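Electronic bidet seats, supplied and fitted
Ilteo Bathrooms, Devcombe and Flescombe
Page last updated Jun 25, 2019

Right then, bidet seats! I fitted my first one as a favour to my sister, grumbled all the way through it, and then went home and wanted one. I now sell and fit more of these than anything else in the shop, and I get asked the same things over and over, so I've put it all on one page. Have a read before you ring. You can still ring, of course, I like a chat.

What you get
An electronic bidet seat goes on in place of your ordinary seat and lid. Your toilet stays where it is. The seat has a flattish housing at the back where all the works live, a lid that comes down over the top, and (on the kind I like best) a panel at the side with the buttons on it. You can also have one with a loose remote, but I've fished two of those out of toilets now and I'd steer you towards the side panel every time.

The seat does warm water, a warm seat if you want it, and on the dearer ones a dryer. The dryer is slow. Lovely, but slow, and most people give up and reach for the paper.

Prices
Seat only, collected from the shop: from £395
Fitting, where there's already a suitable power supply: £64
Dearest seat I keep in stock, with dryer and night light: £900
Whole small bathroom refresh with a seat included (walls not touched): from £1,775

Power is a separate job. If you haven't got a supply near the toilet I'll send an electrician round first. Please don't run an extension lead from the landing. I've seen it done, and I turned round and took the seat back to the van.

Will it go on my toilet?
Nearly always, if the pan is a normal rounded one. The awkward ones are the very square pans and some of the old corner ones. Measure from the middle of the two fixing holes to the front of the rim, then measure between the holes, and send me both. A picture looking straight down helps too, with the lid up and whatever you keep on the cistern moved off it.

Do check what you've got at the back while you're there, because boxed-in cisterns with a shelf sticking out can stop the lid going up properly.

Cleaning it
This is the bit people worry about and it's easy. Lid and seat get a soft cloth and a drop of washing-up liquid. No scouring powder, no bleach sprays on the plastic, they'll take the shine off and then it never looks clean again. Mind the back edge, where the curve of the seat meets the fittings; dust and fluff love it there and a cloth over one finger will do the job.

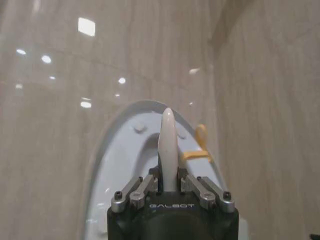 Leire Llorente: Can I add an old toothbrush to the list? We've had our seat since November and the cloth never got right into the hinges for me. Toothbrush, warm water, done in a minute. My husband had been using kitchen spray on the lid and it did go dull, so please listen to the man about that!

Thank you Leire, yes, toothbrush is a very good shout, just a soft one. Keep it somewhere it can't be mistaken for anybody's actual toothbrush.

Under the bowl rim you clean exactly as you always did, brush and all. What I'd say is lift the seat well clear first, and put the brush back in its pot before you lower it. Strong toilet cleaner left sitting in the bowl with the lid shut gives off fumes for ages, and those aren't kind to the workings, so flush it away and leave the lid up for a bit.

Small bathrooms
Lots of you have told me you haven't the room. You probably have! The seat sits on the same footprint as the toilet. The bit that catches people out is the side panel, which needs a few inches of air next to it so you can get your hand down to the buttons. With a shower on that side you want a gap you can reach into, and you want the shower closed off properly. A curved enclosure is brilliant for this, as it gives you back the corner you'd otherwise bang your hip on.

Have the power on the opposite side from the shower if your electrician can manage it, with the cable tidy behind the seat and nowhere near your feet.
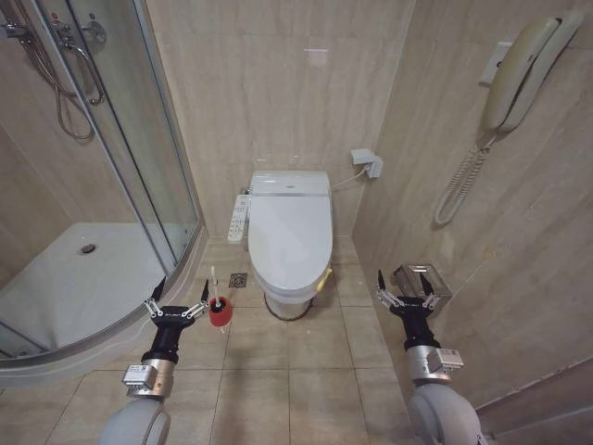

Floors matter too, in a room that size. I'm a fan of large plain tiles with thin grout lines, there's simply less grout to scrub. Beige is forgiving with dust and not at all forgiving with shoe marks, so make your mind up which you mind more. And look at where the toilet meets the floor, the grey line that builds up round the base. It comes off with a stiff brush and warm water, and if it keeps coming back in a week your sealant has had it. I'll redo the sealant while I'm fitting a seat, just ask when you book. I don't charge for that unless I have to dig out somebody else's three layers first.

Drains, while I'm on the subject. If you've got one in the tray and another in the floor, clean both. People do the shower one religiously and forget the floor one exists until the smell starts (a jug of water down it now and then sorts most of that out).

Walls behind the toilet
You'll be wiping these more than you expect, so go for something smooth. Shiny walls with a bit of streak or grain to the pattern hide splashes well and a damp cloth brings them straight up. Flat white shows everything. Matt stone looks gorgeous in the brochure and drinks up soap like a sponge, and I've talked more than one customer out of it.

Corners are where I'd slow down. Run the cloth downwards along the join, then dry it. Glass next to it gets the squeegee before you get dressed, and you'll hate me for a fortnight and then thank me. 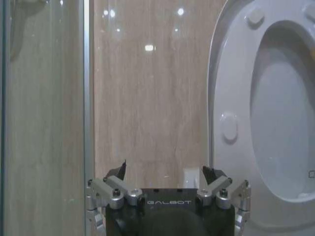 Crescencio Ponce reckons the squeegee is overkill and that opening a window does just as much good. He's had the same shower glass for years and only ever gives it vinegar and water once a month, and he'd like to know if vinegar is all right on the seat as well.

On the glass, fine, crack on. On the seat, no, please leave vinegar off it, and keep it away from stone too, if yours is real. Window open is always a good idea, I've no quarrel with that at all.

Lifting and lowering
Most of the lids close softly. You give them a nudge and let go. Don't push them down, that's the quickest way to ruin the damper, and a new damper means the whole hinge. I had a chap in Devcombe go through two in a year, he'd shut the lid with his foot.

When the lid and seat are both up, have a look at the bumpers. They're the little round pads that keep plastic from knocking on plastic, and they're the first thing I check on a service visit.
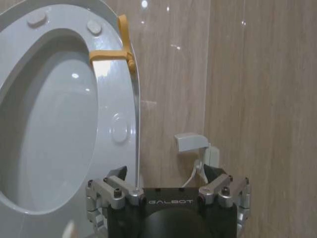 If one has gone missing the seat rocks, and a rocking seat works its fixings loose, and then you ring me and say the whole thing is broken when it wants a bit of rubber. I keep a jar of spares on the counter. Take one, or post me a stamped envelope and say which seat you have.

Guarantee and aftercare
Every seat I fit comes with 5 years on the parts. Wear bits such as filters and bumpers aren't in that. If it plays up, switch it off at the supply, wait a few minutes and switch it back on before you do anything else, that clears more faults than I do.

Stock is held at Devcombe, and Flescombe is by appointment, so ring ahead and ask for me or for Ruxandra. Delivery is free in both towns. Old seats taken away, no charge, bagged please!

Teodor Vasiliu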